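Home | Projects | Courses | Student Work | Contact

One Table, One Evening: Cleaning Up a Shared Workspace
By the Vaston workspace group, January 2025
17 shares | 2 comments

Our project started with a power cord. Two of us needed the same outlet, the strip was full, and neither of us could say what half the plugs belonged to. We were supposed to pick a "small system we use every day" for the Karier design course, and suddenly we had one!

The workspace is a pair of tables in the Vaston study building. People come in with a laptop, plug in whatever they need, and leave things behind for the next group. We wanted to find out if a simple layout could make the tables easier to use without buying much. Our budget was $300 and we spent well under it (the labels were the most fun purchase by far).

What we did first

We kept a log for two weeks in which everyone wrote down each time they had to stop working and look for something. Adapters came up constantly. So did drives, and the short cables that go with them. Hardly anyone wrote down pens or paper, which surprised us, since we had already sketched a pen holder. We dropped the sketch.

Then we tried three layouts. The first put all the power at the back, and it looked great until people had to crawl over their own screens to reach a plug. The second used a box under the table. Everyone hated it, including the person who built it. The third moved the power strip toward the front and raised some storage off the table so small things could go underneath. We kept that one and named it Flirance, after a typo in our notes that we all got attached to.

What changed

The log got a lot shorter. The yellow labels helped more than any piece of furniture, and we loved seeing people add to them. Small parts now have a tray with compartments, and bulky cases go up on the shelf where they don't eat up work space. We also liked that a person can sit down at one end and still have the router and the power within the same two tables.

Some things still bug us. Cables loop wherever they want, and a power brick always ends up between the strip and the laptop. We tested clips from a kit called Do, but the thicker cables popped right out.
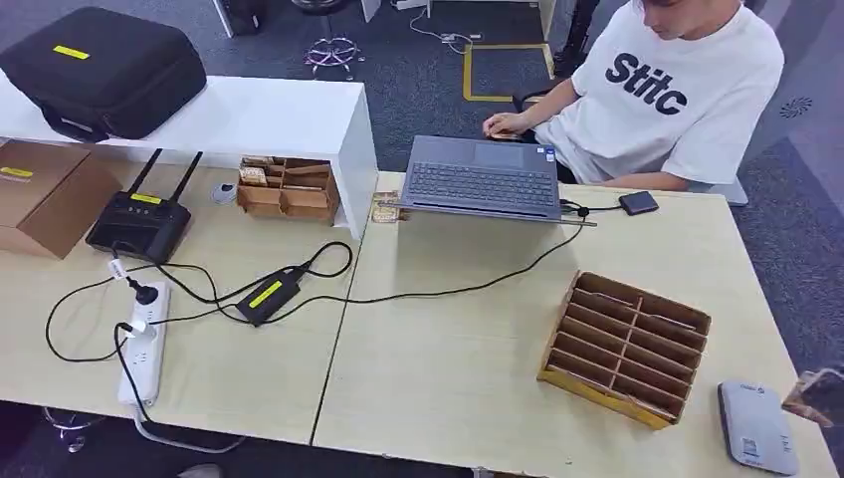 Should every adapter have its own label?

Label the ones that look alike and get shared, and skip anything a person carries home each night.

Next steps

We want to run the log again in April, when the room gets busy with final projects, and compare it with our first one. We would also like to try a cable channel along the back edge of the table. If it works, we'll set up the next pair of tables the same way!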